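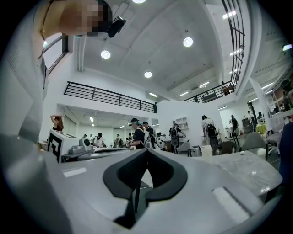
3.2 Recruitment and interview procedure

The study took place in Nedudholm, a town with a large share of rented housing and a single repair shop for small household goods. We wanted to know how long people keep an item after it stops working properly, and what finally leads them to repair it, give it away or throw it out.

Households were recruited by letter. We sent 2,000 letters to addresses drawn from the town register, leaving out care homes and student halls. A reply card and a prepaid envelope were enclosed. From the households that agreed to take part, we selected 40 for a home interview, balancing owners and renters and keeping a spread of household sizes. No household was paid, but each received a voucher for the repair shop after the second visit.

Interviews were carried out by Lakmal Majumder and Marloes Nijs, using the same guide. The guide had 11 open questions, starting with the most recent item that had broken and working backward. Respondents were asked to bring the interviewer to the place where broken items were kept, if there was one. In the pilot, people who sat at the kitchen table for the whole interview tended to forget things stored in basements and hall closets, and the walk through the home was added for that reason.

Each item was entered on a separate sheet with its type, its age as remembered by the respondent, the fault, and any attempt at repair. Receipts were used to check the age when the household still had them. Items bought secondhand were given two ages, one for the item and one for the time in the household. Only the second is used in the tables.

3.3 Coding

The sheets produced 1,141 entries. Both interviewers coded every entry into one of the four outcomes shown in Figure 2: repaired, stored, passed on, or discarded. Disagreements were settled by going back to the notes. Most of them concerned the line between "stored" and "passed on," as when a lamp had been moved to a relative's garage but was still spoken of as belonging to the household.

Figure 2. Outcomes used in coding. An item could move from "stored" to any other outcome between the first and second visits.

Items still under warranty were coded in the same way but are reported separately in Section 4.3. We followed Lockwood in treating a replaced battery as maintenance. A replaced charging cable was also counted as maintenance, while a replaced plug was counted as a repair.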